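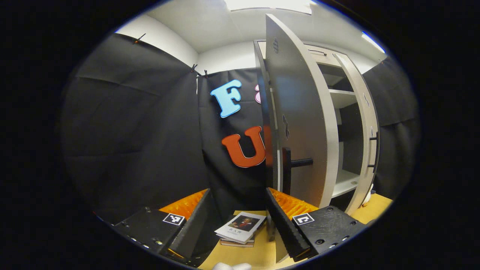
Ezeani Home Forum > Small rooms > Walls and storage

Black cloth on the walls, white cabinet in front: keep or change?

veronika_h
January 30, 2025
Hello everybody. I am making a small hobby room and I would like your opinion before I continue. The walls have black fabric, which is held with little clips at the top. On the back I fixed foam letters, an F in light blue, a big U in orange-red, and others. In front stands the white cabinet. My two questions:
1. How do I get the folds out of the cloth? It was folded in the package and the lines make a grid.
2. When the cabinet doors are open, the left one hides half of my letters. Should I move the letters or the cabinet?
The ceiling is white and must stay white.
Veronika

garba_lawal
Welcome Veronika. For the folds, a hand steamer from the back side, slowly, with the cloth already hanging. Do not iron before hanging, you will only make new folds when you carry it. I did 6 panels like this in April and the lines were gone after the second time.

Joerg_W
I must disagree with Garba. It depends on the material. If it is polyester, the steam can make it shiny in spots, and on black you see every spot. I would sew a heavy strip in the bottom hem and wait two weeks. It costs nothing if you have an old curtain with weights.

garba_lawal
Two weeks of waiting did nothing for mine, Jörg. But yes, she should test in a corner first, I forgot to write it.

femi_o
More clips! I see only three on the left side, and two of them are together at the place where the panels meet. A long cloth on so few points will always pull in diagonal folds, with steam or without. I put one every hand width.

About the letters: move the cabinet. The letters are the only color in the room and you hide them with a door.

Joerg_W
Move the letters. A cabinet with shelves is heavy and foam letters weigh nothing. Why would you carry the heavy thing?

femi_o
Because you carry it one time and then you see the letters every day.

veronika_h
Thank you all, this is more than I hoped. The cloth is polyester, I looked at the label now. The free wall on the other side is 161 cm and the cabinet is 95 cm wide, so it can stand there, but then the doors open against my chair.

akande_osaze
Could you take the doors off? I did that with a similar cabinet in our sewing room in Grostitz. The shelves inside are white, so with some boxes it looks quite nice, and your F and U are free.

Joerg_W
Open shelves next to black cloth, everything gets lint. Keep the doors, please.

akande_osaze
I have mine open since a long time and I dust it on Sundays. For me it is acceptable.

garba_lawal
One more small thing, Veronika. How did you fix the letters? With pins or with tape? Tape does not like fabric in summer.

veronika_h
With pins, from behind. I decided now: the cabinet stays, the letters go higher and more to the left, and I will buy clips tomorrow. The steam I will try on a small piece at the bottom, where it is dark anyway. I will write again when I have done the first panel.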